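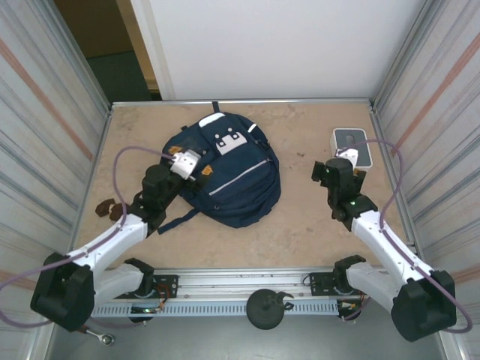
1/ ok so the bag purge has begun. it's June, I have one carry-on trip coming up and somehow a closet full of backpacks. everything is getting emptied and judged this week. follow along or mute me, I understand either way

2/ first up is the navy one, my old commuter. bought it for 80 dollars at the Travetti outlet back when I thought I'd bike to work every day (lol). I biked to work until it rained

3/ contents so far: receipts, a dead pen, gum that has become one with its wrapper, and a Flurbridge parking stub. I paid 16 dollars to park at Flurbridge?? for what. I remember nothing

4/ my method, if you can call it that: main compartment first, upside down over the table, shake like you mean it. then every zipper gets opened all the way, even the ones you swear you never use. ESPECIALLY those. crumbs live there

5/ someone asked why I don't just throw it in the washer. I did that with my last bag and the padding came out like oatmeal. sponge, dish soap, lukewarm water, hang it upside down with all the pockets open. takes forever to dry but the bag survives

6/ now the front, my favorite part of this thing. big mesh pocket, and a pale reflective strip running on a slant right above it. the strip's a bit scuffed and dusty these days, and I'm going at it with an old toothbrush. there's a rubbery zipper pull tucked right there too, navy like everything else, with a tiny round logo on the end. love a zipper pull you can find with your thumb in the dark! 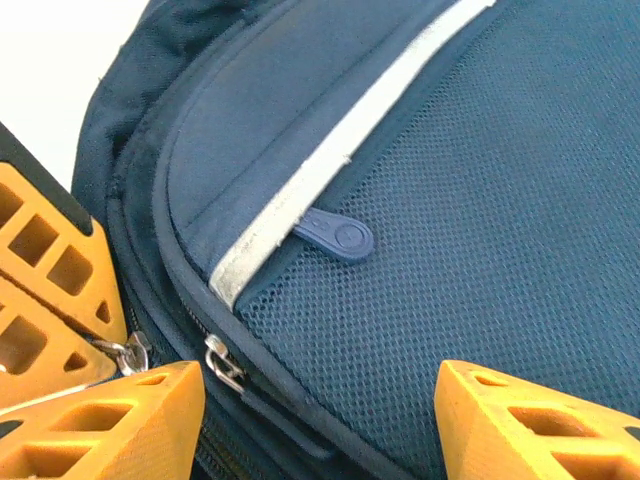

7/ the keep or donate vote. I did a poll last night and got 332 votes, which is wild for a backpack. keep won by a mile. you people are enablers and I appreciate you

8/ so it stays, and the Leketti duffel goes. sorry to the three duffel defenders in my replies. it has one giant pocket and my keys sink to the bottom every single time

9/ packing test is Wednesday: two pairs of pants, too many shirts, the toiletry bag, and the Vakulenko rain jacket that takes up half of any bag I own. if the zipper closes I'm calling it a win. will post the damage after dinner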